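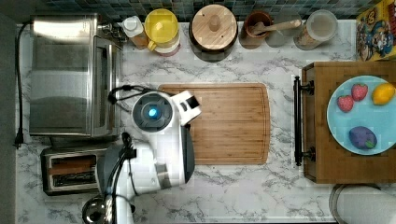

About Rinura Funeral Care

Rinura is a family funeral home in Livville. We arrange burials, cremations and memorial gatherings for people of all faiths and of none. We also look after families who wish to send a relative home to another country, or to bring one back.

The firm was opened by Jahangir Sheikh, who had worked for 20 years with a larger company in the north before he came here with his wife. He wanted a small place where the same person answers the first telephone call and stands at the door on the day of the service. This is still how we work. If you speak with Jahangir on the first evening, it is Jahangir who will come to your house, and who will telephone you again in the week after the funeral.

How we work with families

The first meeting is free and you do not need to prepare anything for it. We can meet at our office on Pollow Street, or we come to you. Many families like to sit at home, and the children can be in the next room. We bring the forms with us and we fill them in together with you. Please tell us if you would like to have the meeting in Bengali or Urdu.

After this meeting you receive a written estimate. It shows our own fees on one page and the fees we pay for you to others on a second page — the cemetery, the crematorium, the doctor, the newspaper. We do not add anything to the second page. If a price changes, we call you before we agree to it.

The simplest cremation we offer, without a service, costs £1,391. This price includes collection from any address in Livville, a plain coffin and the return of the ashes by hand. Collection at night costs the same as collection in the day.

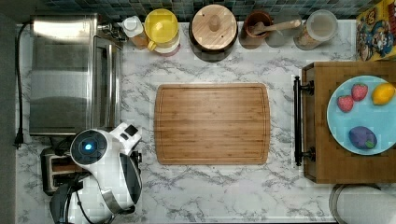 The Matubbar Room

Behind the office there is our gathering room, which has seats for 58 people. It carries the name of the Matubbar family, who owned the building before us and sold it to us on the condition that the old windows would stay. They have stayed, although in February they are not our best friends, and we have put heaters under the two largest ones.

Families can use the room for a service, or for tea afterwards, or for both. You may bring your own food and your own music. There is a step-free entrance from the car park side and a small quiet room for prayer. Washing and shrouding by the family is possible in a separate part of the building, and we ask you only to tell us one day before, so that everything is ready.

Remembrance evenings

Once a month we keep the room open for anybody who has lost someone, whether or not Rinura arranged the funeral. It is not a course and there is no speaker. People come, sit and talk, or they only sit. Some have come for several years, and some come one time. You do not need to book.

We also keep a book of names in the hall. It has 52 pages, one for each week of the year, and each name is written on the page of the week when the person died. The page is turned every week, and relatives are welcome to come in and see it during office hours. There is no charge for a name, and we do not remove names after a time.

Contact

Our telephone is answered day and night. The office is open from nine to five, and at other times by appointment. Parking is behind the building, with the entrance from Pollow Street.

Prices on this page were last checked on 12/3/25.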